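Poor relief in Plustham

Poor relief in Plustham refers to the system of public aid for needy residents of the town of Plustham, from its first recorded form in 1643 to the present household support program. It has been paid for at different times by a parish rate, by a town levy and by a share of general tax income. The rules on who could receive it, and the public arguments over those rules, are the best documented part of its history.

Background

The earliest surviving entry in the Plustham parish books is from 1643 and records payments of grain and firewood to widows. Aid at this stage was given by the overseers at their own choice. There was no written scale. A person asking for help had to show settlement in the parish, normally by birth, marriage or a full year of hired work.

People without settlement were sent back to the place they had come from. The cost of moving them was charged to the parish, and in several years it was higher than the sum spent on food. Disputes with the neighboring parish of Molline over who was responsible for certain families fill a large part of the early books. Most involved farm workers hired in Plustham for slightly less than a year, which kept them from gaining settlement there.

The town levy

The parish rate was replaced by a levy on property collected by the town. Payments were made in cash and were set by the number of people in the household. A visitor called on each family before the first payment and again at set times during the year. Visitors could reduce the amount if they judged that a household owned goods it could sell, and the list of such goods was long. It included clocks, second beds and any table larger than the family was thought to need.

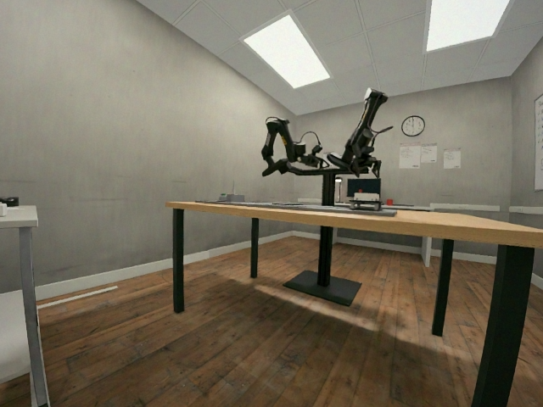
Claims of abuse

Complaints that the levy supported people who did not need it appeared in the local press almost from the start. Three claims were repeated most often: that families moved to Plustham in order to receive payments, that they had more children to raise the amount, and that payments were higher than the wages of a farm worker.

The town's own ledgers give limited support to the first claim and little to the others. New arrivals made up a small part of the list in most years, and many of them had come for work at the Humphreys brickyard and applied only after it reduced its hours. Household size on the list was close to that of the town as a whole. A payment for a family of five came to less than the lowest farm wage in every year for which both figures survive. Payments were also stopped for any week in which a member of the household earned money, a rule that critics at the time seldom mentioned.

Historians of the region disagree on how far the complaints affected policy. The waiting period for new residents was lengthened to 90 days soon after the loudest period of press coverage, but the change had been proposed earlier on grounds of cost.

Modern program

The levy ended when relief was merged into the household support program, which Plustham runs jointly with Molline and Nulmont. Aid is paid monthly. The program has 2 parts, a basic payment and a housing supplement, and an applicant may receive either or both.

Basic payment
The basic payment depends on income and household size. Savings below a fixed limit are not counted. Household goods have not been counted since the merger.

Housing supplement
The supplement covers part of the rent and is paid to the tenant. Payment directly to the landlord is possible if the tenant asks for it in writing.

Review
Each case is reviewed every 12 months. Recipients must report a change in income or address between reviews. Overpayments are recovered by deductions from later payments, and a recipient may appeal the amount.

The three towns share the cost by population. Nulmont, the largest, pays the greatest part and also houses the central office. Plustham has kept a local desk where residents can apply in person.

Public opinion

Surveys of residents have found a steady gap between belief and record. Respondents usually place the share of the town budget spent on household support well above the real figure, and they tend to overestimate both the size of the payment and the length of time people receive it. Most recipients leave the program before their second review. Those who remain longer are mainly older residents and people with a long-term illness.

Opinion differs by age and by contact with the program. People who have received aid, or have a relative who has, give estimates closer to the recorded amounts. Support for the housing supplement is higher than support for the basic payment in all three towns.

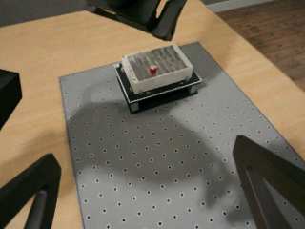

Panel with a grid of round holes on a light wooden tabletop.

Records

The parish books and the levy ledgers are kept in the Plustham town archive. The parish books are complete except for a gap of several years caused by water damage. The visitors' notebooks survive only in part. Case files from the modern program are closed to the public, but yearly totals are published each January. A printed index to the ledgers was last revised in September 2022.

See also

Settlement (parish law)
Humphreys brickyard
Local taxation in Nulmont
Molline parish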